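Popular Music and Design
Unit 5: The sleeve as a printed object

Reading before the session: chapter 2 of the course reader, and the Culano Records file in the Brastdale study room. The file may not be borrowed.

1. Scope

Earlier units treated the sleeve as an image. Unit 5 treats it as a piece of printed and folded card with a fixed size, a spine and a back. Many decisions that critics put down to the taste of a band or a designer were made by the format, the printer or the label's budget.

2. Format and scale

A twelve-inch sleeve gives the designer a square a little over 12 inches on each side. A CD booklet cover is less than 5 inches square. Small type does not survive the change well. When a label reissued an LP on CD, it could reduce the whole front, crop it, or set the lettering again. All three were common, sometimes within the same catalogue.

The Culano reissues show the second method. The front photograph is cropped on the left and the band name moves from the lower margin to the upper. The spine lettering is set in a different face, which suggests that the original artwork was not to hand.

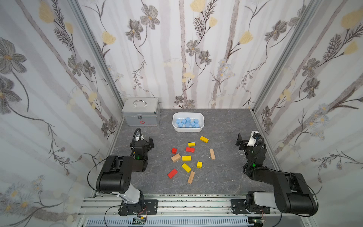 Cropping also alters the balance between figure and ground. A portrait placed low in a large square, with empty space above, reads as distant. Cut to the head and shoulders it reads as a publicity picture. Compare the two printings of Stastness, first as an LP and then as a CD, and note which parts of the background have gone.

3. Colour

Full-colour sleeves were printed in four inks: cyan, magenta, yellow and black. A cheaper job used one or two. A two-colour sleeve is not in itself evidence of a minimal style, and the label's other releases from the same year should be checked before any such claim is made.

Spot colours were added for reds and oranges that the four inks could not match. The orange on the Baumgart sleeve is a spot colour. Under a magnifier it shows as solid ink with no dots. Later copies use the four-ink mix and look browner.

4. Short runs

The first pressing of Baumgart was 798 copies. The sleeves were printed flat, then folded and glued by hand. Misaligned spines are normal in this run and should not be recorded as damage.

5. Terms

Gatefold – a sleeve that opens like a book, giving two inner panels.
Inner – the paper or card bag that holds the disc.
Flipback – a sleeve whose front sheet is folded over and glued down on the back.
Bleed – the part of the artwork that runs past the trim line.

6. Written task

Choose one sleeve issued in at least two formats. Measure both, record the inks where they can be identified, and set out the changes in a table. The commentary should be no longer than 15 lines. The task carries 20 marks. Scans taken from sales listings are not accepted as sources for colour.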